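Print this page | E-mail to a friend

Folders wanted for clothes sorting, Totano

Dramico needs people to fold and bag donated clothing for its March sale. Shifts run from our room in Prado and last two hours. You will fold shirts, jumpers and children's wear on a table, to the same pattern each time. Pay is £20 a shift. Applicants must be 21 or over. Write to Gladys Koech, Dramico, PO Box 2639. 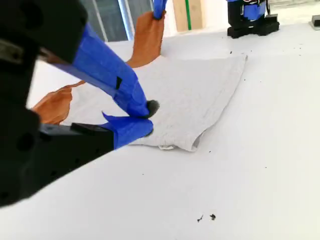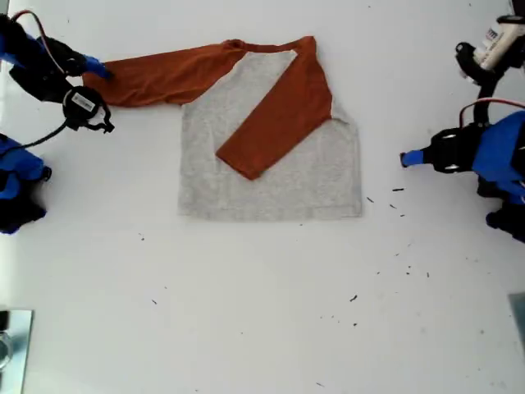

Grey and orange, on the white table.

Do I need to have done this sort of work before?
Previous experience is not needed. The pattern is taught on the first shift.

Comments (2)
Valentin Căpraru: Is there parking at Prado?
mbell: Did this last year, bring a drink.

Last updated: 14/05/2025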